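**Areveck adds folded towel packs to its linen hire service**

Claltidthorpe, 5/19/22 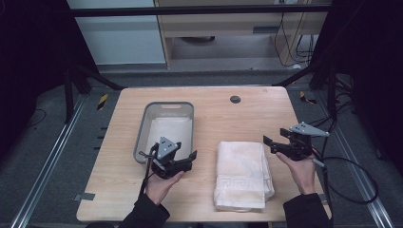 Areveck has extended its linen hire service to cover hand and bath towels supplied folded in returnable plastic baskets. The service is open to guest houses, clinics and sports clubs within 62 miles of the Claltidthorpe depot.

Each towel is folded to a fixed size with any woven border kept to the outside, so that the stack can be checked without opening it. A flat white cloth lines the base of the basket. Baskets have a handle slot in the rim and are washed between deliveries.

Folding is done on flat tables at working height. The depot currently handles 4000 towels a day, and a second folding room at the Stollmont site will open in August.

Towels are supplied in two weights under the Rizk range. The heavier weight is recommended for bathrooms and changing rooms. Mixed orders are accepted, but the two weights are packed in separate baskets.

In a trial with existing customers, 843 baskets were delivered and returned. Basket hire is included in the towel rate. Missing baskets are charged on the next monthly invoice.

Order forms and a fold size chart are available from the Claltidthorpe depot.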